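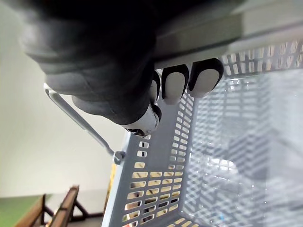

The Case Against the Handsome Basket

Every spring somebody publishes another guide to sorting out your house, and every spring the guide gets to baskets by the second page. Put the scarves in a basket. Put the chargers in a basket. Put the smaller baskets in a basket. I have read enough of these to know the tone, which is the tone of a person who has never looked for a phone charger at 6 in the morning.

I don't object to baskets. I own more of them than I would admit to my sister. What I object to is the idea that buying one is the same as tidying up, and the prices that have grown up around that idea. A Cliseo seagrass tub, medium, costs 35 dollars. It sheds. It has no handles worth the name, it can't be rinsed, and after a winter by my back door it smelled like the back door. The catalog called it "an heirloom piece."

Compare the plain plastic shopping basket, the kind with slots in the walls and a broad rim on top. I picked up four of them in May when a corner grocery near me was clearing out its back room, and they have done more work than anything I ever bought on purpose. You can grab one by the rim with one hand. You can see more or less what's inside without digging. Mud falls through, which is good or bad depending on where you set it down, and when it gets dirty you hose it off.

The usual complaint is that small things fall through too. Fine. Line it with a piece of clear plastic sheeting. The liner wrinkles and it will never look like anything, but it keeps the clothespins in and you can still see the clothespins. I've read that you should use fabric liners with ties at the corners. I tried one. It came from Edumo, it was beige, and it spent most of its life in the wash.

Ragnheiður Skov, whose newsletter on home storage I read mostly to argue with, wrote recently that open plastic in a living space "makes a room feel like a stockroom." She may be right about the feeling. But a stockroom is a place where people find things quickly, and I would like to be able to do that in my own hallway. Her own hallway, going by the same newsletter, has a lidded Savham trunk in it, and I would bet money there is a layer at the bottom of that trunk she has not seen in years.

Lids are the real problem, if you ask me. A lid lets you stop deciding. I had a lidded box under the stairs for so long that when I finally opened it on a Tuesday night, looking for a flashlight, I found 26 shopping bags folded into triangles and a manual for a blender we no longer own. None of that would have survived a month in something I could see into.

I'm also suspicious of the matching set. The Arnardóttir method, which a friend pressed on me with real feeling, starts by asking you to get rid of every container you have and replace them all at once, same color, same height. I gave it a weekend. The shelf looked wonderful and I couldn't remember which box had the batteries. Labels were suggested. Then a label maker was suggested, and at that point I went home — or would have, if I hadn't already been there.

So my advice is dull. Before you buy anything, look at what you already use to carry things from one room to another, because that's probably your storage. Mine turned out to be gray plastic. One basket holds the garden gloves and twine, one goes back and forth to the car, one has the clothespins. The fourth is still sitting empty on the landing, and I'm in no hurry to fill it.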